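Grirkent to Record 2000 Rack-Handling Demonstrations for Padholm Laboratory Program

PADHOLM, August

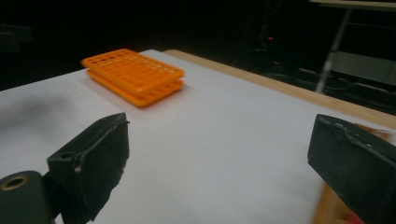
What is being collected?
Demonstrations of a person picking up, moving and stacking test tube racks with a hand-held gripper, recorded for training a manipulation policy.

Grirkent today announced the start of a data collection program at its Padholm site. The target is 2000 accepted demonstrations of rack handling, to be delivered to Prulholm, the laboratory automation developer that commissioned the work.

Operators carry the gripper by hand. Its camera records the workspace between the two fingers, and finger opening and tool position are logged on the same clock. Each demonstration covers a single task, from approach to release. The task list has four entries: lift, place, stack and unstack.

Stacking receives the largest share of recording time. Perforated racks laid one on another present few distinct edges, and earlier models trained by Prulholm often closed on both racks when only the upper one was required. The new set varies rack angle, starting position and approach direction between demonstrations.

"We reject a recording if the tool log and the video disagree, or if the operator pauses to correct the grasp," said Géza Hegedűs, collection lead at Grirkent. "Failed grasps are kept in a separate set with their own labels."

Nine operators have completed training on the tool. Review is carried out at the company's Hayes office, where every recording is checked before segmentation and labeling.

"Our test cell will use the same finger geometry as the hand-held tool," said Shigeru Amano, program engineer at Prulholm. "That lets us train on the recordings without remapping the grasp."

The first batch will be transferred when review of the lift and place tasks is finished. Stack and unstack recordings will follow as a second batch.

Media inquiries: Grirkent Press Office, Hayes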